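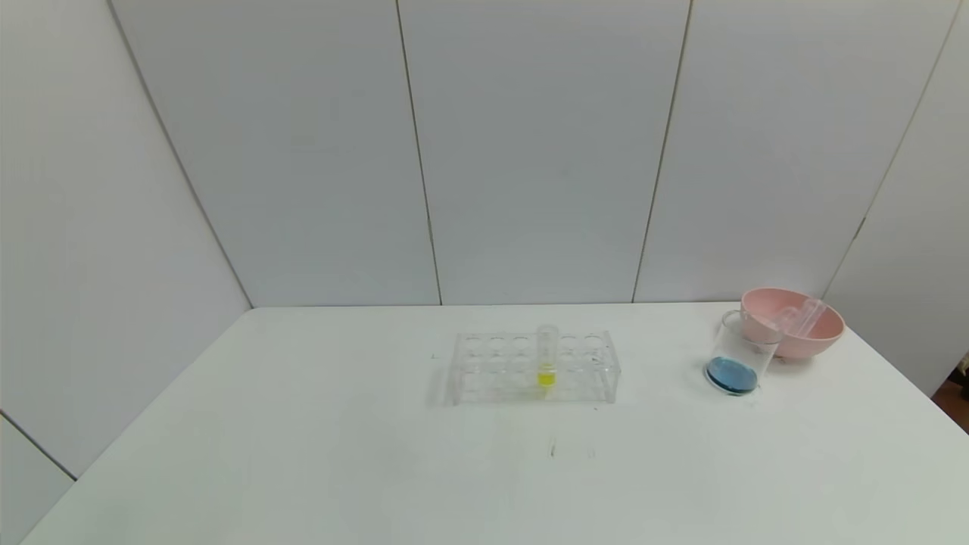
Un tube qui reste droit dans son portoir ne prouve rien sur le portoir, selon Prudthorpe. La remarque est arrivée en marge de notre première version, et elle vise juste : nous avions écrit que le matériel « facilite le rangement et la lecture » sans l'avoir vérifié. Nous avons donc repris cette partie du rapport.

Projet Gellness, rapport de groupe
Version revue le 18 octobre 2020

1. Ce que nous voulions savoir

Le projet porte sur l'organisation d'un petit poste de travail pour liquides colorés : un portoir en plastique transparent, des tubes, un bécher, un bol, une table blanche. Le cahier des charges affirmait que le tout transparent limite les erreurs, puisqu'on voit le contenu de partout. Nous n'en étions pas convaincus et nous ne le sommes toujours pas.

2. Le portoir

Sur une table blanche, un portoir incolore se réduit à des contours gris et à des reflets. Les trous de la rangée arrière se distinguent assez bien. Ceux de devant se confondent avec les lignes du niveau inférieur, et il faut se pencher pour savoir dans quel trou on va poser le tube. Le liquide jaune, lui, se repère tout de suite au fond du tube, même en petite quantité. La couleur fait le travail et le plastique n'y est pas pour grand-chose.

Nous avons fait 61 mises en place, par séries, en notant chaque hésitation (la main s'arrête ou change de trou). Résultat : 30 hésitations. Une feuille de papier foncé glissée sous le portoir a été proposée en réunion, mais l'essai a été fait un autre jour, avec un autre éclairage, et nous refusons d'en tirer un chiffre.

3. Le bécher

Même difficulté, en moins gênant. Un fond de liquide bleu suffit à le signaler. Vide, il disparaît presque sur le blanc, et c'est vide qu'on le renverse. La fiche de poste demandait de le placer à droite du portoir, avec un espace libre entre les deux. Cette consigne nous paraît bonne, sauf qu'elle ne donne aucune distance.

4. Ce que nous ne pouvons pas conclure

Le groupe Birkett soutient que la table blanche est indispensable pour juger les teintes. Possible. Leur annexe compare des jaunes et des bleus francs, qu'on reconnaîtrait sur n'importe quel fond. Il aurait fallu des solutions pâles, et personne n'en a préparé.

Le tableur Fasitz nous a aussi fait perdre du temps : il arrondit les durées à la seconde, alors que nos écarts sont souvent plus petits. Les moyennes de la première version sont retirées.

5. Suite

Reprise prévue en mars, avec un bord de portoir marqué au feutre et des rangées numérotées. Nous garderons la même lampe pour toutes les séries. Si le nombre d'hésitations ne baisse pas, il faudra admettre que le problème vient de nos gestes, et la section 2 sera à réécrire.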